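Teaching a policy to swap a CPU without crying

Posted Apr 21, 2019 by Svend Hedegaard

You will need a two-finger gripper, a wrist camera, a computer you don't love, and patience. I had three of these. The method is Grímur Hafþórsson's, from the Plirkville project, and he calls it staged cloning. I call it doing the same chore 600 times.

Step 1. Split the job into stages: approach, grasp, lift, align, release. Record each stage on its own. One long demo looks impressive and teaches the policy mostly how you hesitate.

Step 2. Start every approach demo from a different pose. Our first policy, trained on tidy starts, was excellent at finding the place where the socket had been in October.

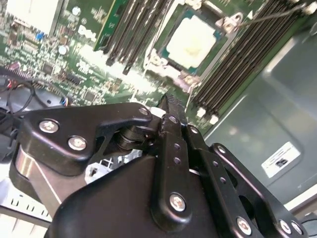

Wrist view with the fingertip short of the socket frame. Thermal paste still on the chip.

Paste matters more than we guessed. Record with it and without it, or the policy decides that shiny and pasty are two unrelated objects and only wants to meet one of them.

Step 3. Grasp by the edges and cap the closing force in the controller. Don't ask the network to be gentle. It has no opinion on the subject.

Step 4. For align, label the tilt of the CPU in the fingers at the start of each demo and feed it in as an extra input.
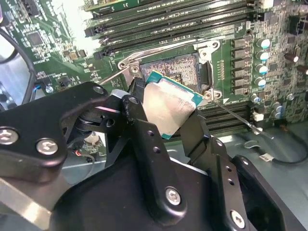
Without the tilt input we got 2 good placements out of 10. With it we got 7, and Grímur bought cake.

Step 5. Hold back one motherboard model for testing. If your score drops to zero there, go back to Step 2 and vary the lighting too.

Settings files are on the Grivgate page, under "old".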